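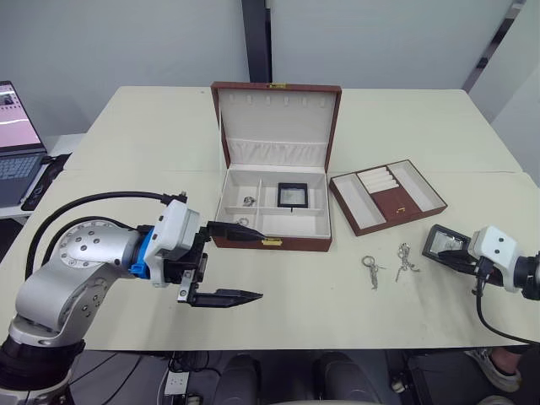 Chapter 4
Who Does What: Roles in a Young Company

When I started my first business I gave myself the title of Managing Director. There were two of us. The other one, Adhiambo Mussa, called herself Head of Operations, and between us we managed and operated a rented room with one working radiator. I had cards printed and everything (a box of 200, most of which I still have).

I bring this up because nearly every student I teach wants to begin a business plan with the org chart. It's the fun part! You draw the boxes, you put your friends' names in them, and suddenly the thing feels real. But a title tells you very little about who picks up the phone when a customer is angry, or who is allowed to spend money without asking. Those are the questions we'll spend this chapter on, and I'd like you to leave the boxes alone until we get to section 4.3.

Let me tell you how it went at Arkedell, which was my second try. By the end of our first year we had 31 people on the payroll, and I could have told you what perhaps half of them did all day. Brian Ondieki had joined as a bookkeeper. By spring he was also hiring drivers, arguing with the landlord and ordering the coffee, and his pay was still a bookkeeper's pay. I thought he was happy. He was good at all of it and he never complained, so I never asked - and in December he handed me his notice. It took three people to cover his work, and one of them was me, badly.

What went wrong there has a name. We call it role drift, and you'll see the term a lot from here on. Role drift is what happens when the work a person does moves away from the work they were hired to do, and no agreement is ever made about the change. Some drift is fine. In a very small firm you couldn't get through the week without it. The trouble starts when pay and authority stay put while the duties keep growing.

The opposite problem is the empty role, a job that exists on paper and has hardly any work in it. We had one of those too. I hired a Director of Partnerships before we had any partners, and the poor man spent four months writing a strategy for finding some.

In section 4.1 we look at how founders split the work between them, using the case of Shiferaw, a family firm whose two owners swapped jobs halfway through their third year. Section 4.2 is about the first outside hire, and I lean there on a long interview Evdokia Pappas gave me about the early days of Vedex. She was that hire, and she has strong opinions on the subject. Section 4.3 finally gets to the org chart. Section 4.4 covers what to do when a role has to change and the person in it doesn't want it to, which is the section my former students write to me about most.

Before you read on, try this. Think of any place you've worked, even a summer job, and write down your title there and then everything you did in a normal day. Put a mark next to each task that you were never asked to take on. Keep the list handy - you'll need it for the exercise on page 117.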